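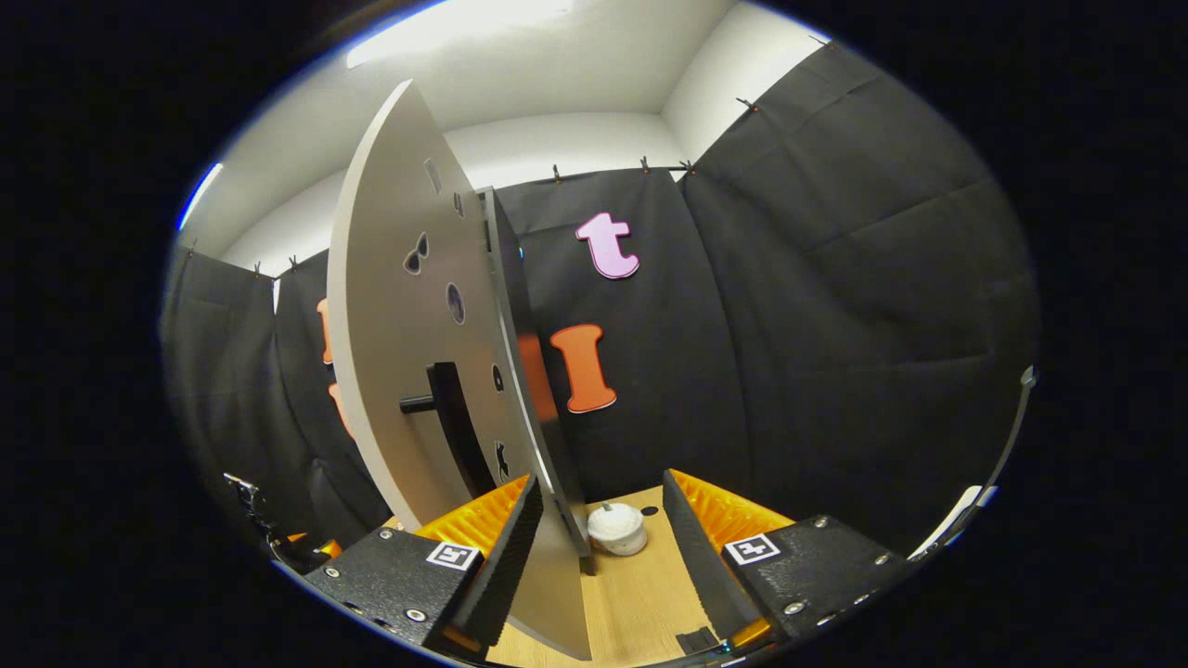
Hand-held gripper at the Vanags practice station, with the perforated board and its black handle ahead of the open fingers.

FOR IMMEDIATE RELEASE

Fluvlow Opens Hand-Guided Teaching Program for Robot Arms at Jilemton

JILEMTON, 14 March 2020 - Fluvlow today announced the opening of its hand-guided teaching program at the company's Jilemton workshop. The program allows people with no programming background to show a robot arm a task by carrying out that task themselves, using a gripper held in the hand. Recordings made with the gripper are then used to train the arm.

The program is built on Vanags, a two-fingered hand-held tool developed by Fluvlow over the past two years. Vanags carries a camera that looks out over the fingers, so that each recording shows the work from the position the robot's own gripper will later occupy. The fingers are fitted with ridged orange pads, and a square black-and-white marker on the base of each finger lets the software follow how far the fingers are open at any moment.

"Skilled workers know a great deal about how a part should be held, turned and set down, and very little of that is written anywhere," the company said in a statement. "Our aim is to let them teach it in the way they would teach a new colleague, at the bench and with the part in hand."

The first set of tasks concerns handles, openings and small loose parts. Practice stations at Jilemton are enclosed by black curtains clipped along their top edges, with large colored letters attached to the fabric. The letters give the software fixed points of reference as the gripper moves. The pale gray board used at one station has cutouts of several shapes and a black handle mounted on its face. Participants are asked to approach the handle from different heights and angles, to take hold of it, and to release it cleanly before beginning again.

During a trial period that began in December, participants completed 2,000 recorded demonstrations across 104 practice sessions. Of these, 327 were set aside for further study because the person corrected a poor grip partway through. Fluvlow intends to keep such recordings in the training material, as they show the arm how to recover from a mistake.

Fluvlow will also offer teaching by remote control under the same program. In this form of instruction, the operator sits at a separate desk and moves the robot arm directly through a pair of hand controls, watching the work on a screen. Remote teaching is intended for tasks in which the workpiece is heavy or the work area is closed to staff during operation. Recordings from both methods are stored in a common format and may be combined when a single task is taught.

Sessions last 90 minutes, including a short period of instruction in the use of the tool. Participants receive written guidance on safe handling and may stop a recording at any time. A recording that has been stopped can be deleted at the station or kept with a note from the participant.

A second site, at Ullavow, is being fitted out and will open with the remote-control desks first. Hand-held stations will follow after the Jilemton layout has been reviewed. Manufacturers wishing to submit a task for either site should provide a sample part, a short written account of the present working method, and the name of an employee who performs the work regularly.

About Fluvlow
Fluvlow designs teaching tools and training software for robot arms used in light assembly, packing and machine tending. The company is based in Jilemton.

Media Contact
Fluvlow Press Office, Jilemton

###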